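Knotty wood

Knotty wood is lumber that still shows the places where branches grew out of the trunk. I've been hooked on the stuff since I bought my first house in Prirville, which had it on every wall of the den (yes, even the closet!), so forgive me if this entry runs a little warmer than the usual ones.

What a knot is

A branch starts near the middle of a tree and gets wrapped in new wood every year as the trunk grows fatter. Saw the log into boards and you slice right through the base of that branch. Cut across it and you get a round or oval knot, cut along it and you get a long one that people call a spike knot. The grain around it has to swerve, and I think the swerve is the best part.

A live knot was still growing when the wood closed around it, so it's locked in tight. A dead knot comes from a branch that had already died, and it can shrink, rattle and drop out on your foot. Ask me how I know.

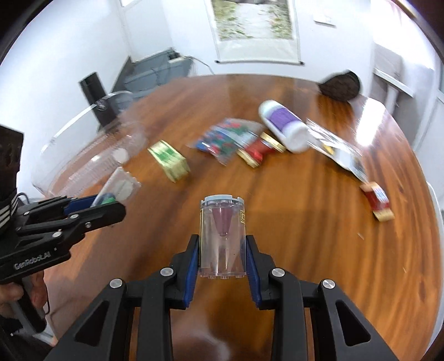 Kovalchuk disagrees with me on finishes and would like it noted that a high gloss makes every scratch show, that oil is easier to patch, and that a knotty top ought to feel like wood when you put your hand on it. Fair enough, but I still love a shine! Gloss makes the reds and oranges glow, and sticky fingers wipe right off.

Grades and buying

The yard in Warkance sorts its boards into 4 grades, from nearly clear down to "rustic," and rustic is where I head first. Press on the knots with your thumb before you pay. Look at the ends for cracks too, and sight down the edge, as boards often bend near a big knot.

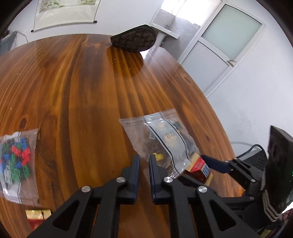 This page was last changed on May 2, 2018.

Sealing and care

Pine knots hold a lot of resin, and it can bleed through paint as a yellow stain years later. Shellac stops most of it. I put on 3 thin coats, sanding lightly with 400 grit between them, and the den trim has stayed clean ever since. Loose knots can be glued back in with epoxy (tape the underside first or you'll glue the board to your bench).

See also: Suvton paneling, Spike knot, Wood grain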